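Purkach Sets Out Royalty Terms for Independent Artists

STESTERLEY, Wed 11 March - Music streaming company Purkach said today that it will pay independent artists and small labels on a per-listener basis beginning in October. The new terms cover all 279 labels that now supply music to the service directly.

Under the current system, subscription money goes into one pool and is divided by total plays. Under the new one, each subscriber's fee, after costs and taxes, will be split only among the artists that subscriber listened to during the month. Payments will go out monthly instead of quarterly.

"Small labels asked us for two things, a statement they can read and a payment they can plan on," said Rungnapa Paisan, head of label relations at Purkach. "The new contract is shorter than the old one, and the statement will show where each payment came from."

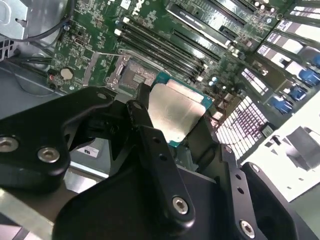
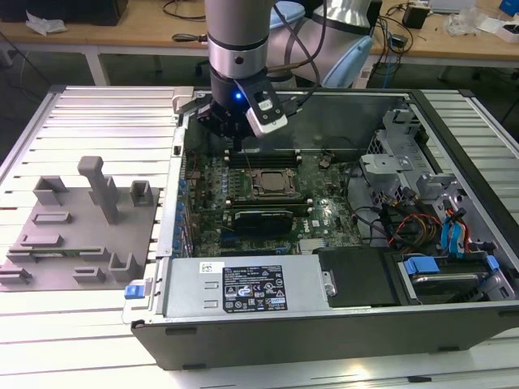
An open desktop computer with its green motherboard, seen in both photos.

Sitthichai, a distributor that handles more than 4,000 albums on the service, has already signed. Flollus, a label with a catalog of folk and dance recordings, will move to the new terms on the same date. Labels that do not sign will stay on their present contracts until those expire.

Purkach will also lower the number of plays a track needs before it earns royalties, from 800 a year to zero. Prices for subscribers will not change. Family plans will be treated as a single account for the purpose of dividing fees.

Labels can read the full contract in their Purkach account. Questions should go to the label relations office in Stesterley, which will reply within 3 business days.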